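The Wardrobe from Clorusham

Shewit Beyene had the wardrobe listed on Listik for 268 dollars. It was walnut veneer over pine, with a long mirror inside the left door and a drawer along the bottom that stuck in damp weather. She had put the drawer in the listing. She put everything in, down to the missing screw in the top hinge.

The first offer was 50 dollars, from a man who wanted the mirror and asked if she could take it out for him. She said no. The second was from a couple in Wotport who kept her up past eleven with questions about the depth and then bought one somewhere else.

Tiruwork Negash wrote on a morning in August. Her message was short. She asked if the wardrobe had come out of the house on the hill in Clorusham, the one with the green gate.

Shewit read it at the kitchen counter. She had bought the wardrobe at the house sale there, four years before, for her daughter's room. Her daughter was in Sisay now, in an apartment with closets.

Yes, she wrote back. Do you know it?

I used to hide in it, the woman wrote. Can I come by at four?

She came at ten past, in a borrowed van, a tall woman of sixty or so with her reading glasses pushed up in her hair. She didn't look at the hallway or the stairs. She went where Shewit pointed and stood in front of the wardrobe with her hands in her coat pockets.

"It was bigger," she said.

"They always are."
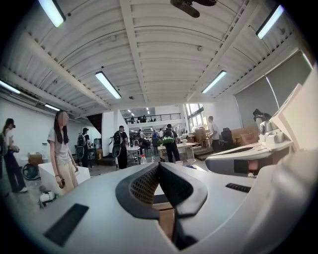
Tiruwork opened the right door first, then the left, and the mirror swung out and showed both of them and the bed behind. She ran her thumb down the inside edge of the frame until she found what she was after. Shewit had dusted that wardrobe every other week and had never noticed the marks - a row of short cuts, low down, close together.

"My brother's penknife," Tiruwork said. "One for every time he couldn't find me. He was meant to be looking for me, but he'd get bored and go out to the yard. So I'd take the knife in with me and make a mark."

"How long did you stay in?"

"Until supper, once."

She pulled at the drawer. It stuck, and she lifted the left side a little and it slid straight out. Shewit had been yanking it from the middle all this time.

They talked about the price standing up. Tiruwork had 200 dollars in an envelope and said so, and said she could bring the rest at the end of the month. Shewit told her 200 was fine. Tiruwork said she didn't want a favor. Shewit said there was a screw missing from the hinge and the back panel had a split in it, and that no one else had known how to open the drawer.

It took them an hour to get it down the stairs. The doors came off first, wrapped in the old bedspread, and then the two of them walked the body down one step at a time, with Tiruwork underneath because she insisted on it. They rested on the landing. There was a scrape on the wallpaper afterward, which Shewit left.

When the van was loaded, Tiruwork shut the back and tried the handle twice.

"Your brother," Shewit said. "Does he know you found it?"

"I'll call him tonight," Tiruwork said. "He'll say he knew where I was."

Shewit went back up and vacuumed the square of carpet where the wardrobe had been. The color was darker there. Then she sat down on the bed and took the listing off.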